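Do You Need a Pellet Smoker With an App?

Every spring the stores roll out a new reason to replace the smoker you already own. This year the reason is wireless. Bowen put it in their whole pellet line, Nindent followed, and the tag on the mid-size Nindent at the Sitthorpe store now reads $900. The same cooker without the antenna was $722 when I priced it in September. It has the same barrel and the same hopper, and as far as I can tell from lying on the showroom floor with a flashlight, the same auger.

So what does the difference buy? The brochure says "total control from anywhere." Fine, but a pork shoulder doesn't need much controlling. You set the dial to 225, you fill the hopper, and you go do something else for most of a day. I've never once stood in line at the bank and wished I could bump my brisket up ten degrees.

The makers also claim the app versions hold a steadier temperature. Maybe. I'd like to see that tested by somebody who isn't selling one. A friend let me hang my own probe in his new Bowen for an afternoon, and it swung up to 13 degrees either side of the number on his phone. My old one does the same, and it has a knob. 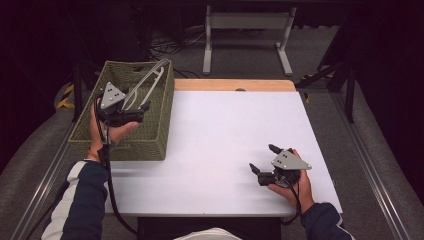 Hawi Gebreyes wrote in after the last issue to say I'm being a crank about this. Her point was overnight cooks: if the hopper jams at 3 a.m., the phone wakes her up, and without it she finds out at breakfast with a cold fire and meat she has to throw away. She says the alarm has saved her two briskets, and at what brisket costs now that's a fair chunk of the price gap.

I'll give her the alarm. But a plain two-probe thermometer with a low-temp beeper will do that job too, and you can take it with you when the smoker rusts out. It also won't ask you to make an account. Obsa Tefera couldn't light his for 6 days last summer while the company sorted out an update, and he had a full hopper the whole time.

If you're shopping anyway, skip the app demo and look at the lid. Close it on a dollar bill and pull. If the bill slides right out, you'll be paying for pellets to heat the yard. Check how hard it is to get at the fire pot, too. Salespeople hate that question, and on one of the Bowens you have to take out both grates and a drip tray to reach it.

Next issue: Fluvemero pellets, and what "hardwood blend" means on the bag.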